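Inventory for Small Shops, Handout 4: Bins, Counts and the Stuff at the Bottom
Posted in December by the course instructor
12 shares | 3 comments

Last session we left Aitken Hardware with 1832 wood screws on paper and 1141 in the shop. Several of you suggested theft. It is a flattering theory for a wood screw, but start with the paperwork. Most shrinkage in small parts is a clerical event.

Fison's rule for cheap stock is the two-bin method. Keep two bins of the same part. Work from the front one. When it runs out, pull the back one forward and reorder. The stock record is then a matter of looking at a shelf, a skill most staff already have.

The method fails in familiar ways. Someone tops up the front bin from the back one to be helpful. Someone else borrows a bin for lunch forks. At Plita, a lamp repair shop we'll come back to in the exercises, both bins were full for a year and the parts in them fitted a lamp no one made anymore.
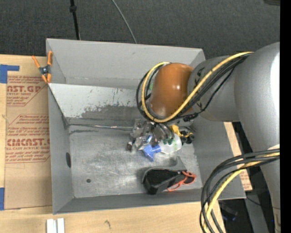 Then there is the question of when to count by hand. For anything that costs less than the time spent counting it, weigh it. Take 40 pieces, weigh them, divide, and use the result as your unit weight. Remember to subtract the bin. A surprising number of stock records include the bin.

For expensive parts, use cycle counts: a few items each morning, before opening, at 7:30 if you can find anyone awake. The yearly count has its defenders, mostly people who are on vacation when it happens.

Reorder points. Daily use times lead time in days, plus safety stock. Safety stock is the polite name for how little you trust your supplier. Gimon Supply (see the case sheet) quotes five days and delivers in nine – plan for nine.

Watch the minimum order too. If you use 40 washers a month and the smallest box holds 3000, you have bought six years of washers and a place to keep them.

For next time: work out the reorder point for two items on the Gimon sheet and show your steps. Bring a calculator. Phones die.

Related handouts
Handout 3: Reading a Packing Slip
Handout 5: Dead Stock and How to Part with It
Case sheet: Gimon Supply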